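**Brinden River Surf Archive: progress report to the Skindow Fund, July**

It has been a cracking few months and we have more to tell you than will fit here, so this sticks to the main things: the recordings, the scanning, the travelling show and the money.

When we applied, we said we would collect the stories of people who ride the tidal wave up the Brinden, from the first lot on borrowed canoes and old doors to the teenagers who turn up now with foam boards and a flask. We hoped for six long interviews by this point. We have nine! Jin-sol Heo has done most of them, usually in kitchens, once on the slipway at low water with a tractor going past every few minutes (we have kept the tractor in). The longest is with Algirdas Bite, who rode the wave as far as the Pernari footbridge and still talks about the last bend as if he were on it. His account differs from two others on who got there first, and we are going to put all three in the archive side by side and let people enjoy the argument.

Scanning is further on than we dared hope. The count stands at 3,747 slides, prints and negatives, of which about 900 have a name or a place attached. In-ho Kwak has been running naming evenings at the Pyo, where we project a tray of slides and people shout out who they can see. These have become properly popular and we ran out of chairs at the last two.
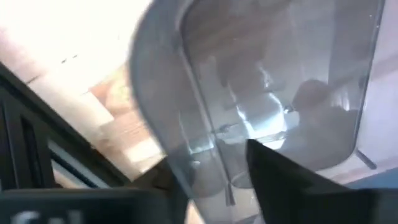 Storage was the part of the budget we were least sure of, and we are glad you talked us into keeping it. The loose prints have now been sorted by decade and by stretch of river, and the negatives are in new sleeves. For the odds and ends (wax tins, fin keys, competition badges, a tide table with rude notes in the margin) we chose see-through grey plastic containers with rounded corners, and they have been a joy to work with, as you get a rough idea of what is in each one before opening it. Hyun-seo Baek has written the contents list, which will go online with the scans.

The travelling show is the bit we are most excited about. It will be a set of folding panels, a listening post and a short film, all of which has to fit in the back of one van. Gyu-bin Ham is cutting the film now. The rough version is too long and rather wonderful, especially the ten minutes where hardly anything happens and everyone is just staring downstream waiting for the wave. We'd like to keep more of that than is sensible.

**Money.** We are £189 under on equipment, mainly from getting the second recorder second-hand. With your agreement we would like to move this to travel, as two of the people we still want to record have gone to live a long way from the river.

**Running late.** The transcripts. Four are finished and checked by the speakers, and the rest are in draft. Wind noise has slowed us down, along with some very local names for sandbanks that nobody spells the same way. We expect to have them all done before the show opens.

**Next.** Finish the film, print the panels, hold two more naming evenings and record the two remaining interviews. We would love you to come to one of the evenings if you can. Bring a coat, as the hall is cold even in summer.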